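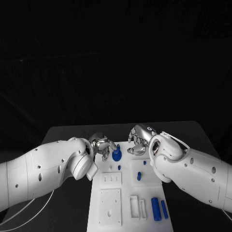
Section 4. Setting up the Dobos foot roller for home practice

Read this before you join the Wednesday correspondence call. The course leaflet says rolling the soles "balances the whole body." I have taught from this kit for two years and can't confirm that. It does loosen tired feet, and that is the claim I'm willing to put in a manual.

1. Put the roller on a flat floor, ridged side up. Carpet is fine. The leaflet asks for bare wood facing east – ignore the part about east.

2. Sit in a chair that doesn't roll. Your knees should be bent at 90 degrees.

3. Place one foot on the roller and leave the other on the floor. Move slowly from heel to toes for 40 seconds, then change feet.

4. Press only as hard as is comfortable. Pain is not "toxins leaving." If it hurts, ease off.

5. Repeat step 3 once for each foot and stop. The chart supplied by Kilow suggests 300 passes a day. I asked where the number came from and have had no answer.

Note: The colored chart links zones of the foot to the liver, kidneys and so on. You need to learn it for the written test. Please don't use it to tell anyone what is wrong with them.

Caution: Do not use the roller if you have diabetes with numbness in the feet, a blood clot, an open sore or a recent fracture. Ask your doctor first if you are pregnant. Do not stand on the roller.

Caution: Nothing in this course replaces medicine you have been prescribed. If a client says they plan to stop theirs, send them back to whoever prescribed it.

6. Wipe the ridges with mild soap and water and let them dry. The Nesau cleansing oil sold with the kit is optional, and it makes the roller slippery.

Questions about this section go to Bernice Asante at the Jondevstead office. Missing end caps are replaced free until March.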